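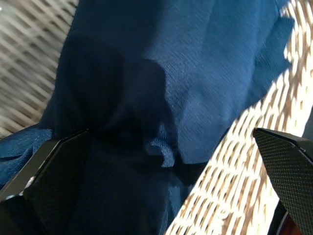 Plenbridge Interfaith Climate Pledge

22nd September, by Bronwyn Prendergast

We use cookies to remember your reading preferences. Accept / Manage

The Plenbridge Interfaith Climate Pledge is a voluntary undertaking by congregations in the Plenbridge district to cut the energy used in their buildings. It was drafted by Veronika Gál, a parish organiser, and the hydrologist Matvii Romaniuk. Supporters call it the largest agreement of its kind in the region, a claim for which no comparison has been published.

Organisers report 85 member congregations. The figure includes several that signed twice under different names, and at least one that has since closed. 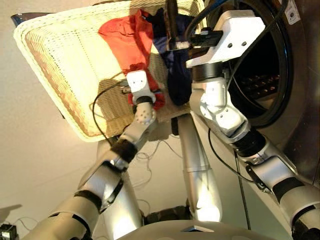
Claims and measurement

The pledge is credited in its own literature with saving 660 tonnes of carbon dioxide. The total rests on self-reported power bills, almost 200 of them, with no allowance made for mild winters or shrinking attendance. Romaniuk has defended the method as "good enough to start with". The economist Csaba Bozsik disagrees, and argues that most of the fall would have happened anyway as old boilers wore out.

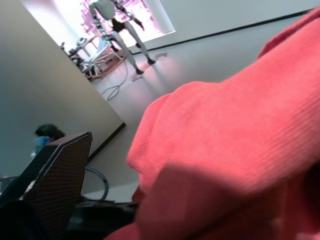
An independent audit was promised for December and has not appeared. Signatories face no penalty for missing their targets, and the wording of the targets was softened in the second edition.

Related articles
Korico Wetlands dispute
Juhász Report on church heating
Tulaletti Declaration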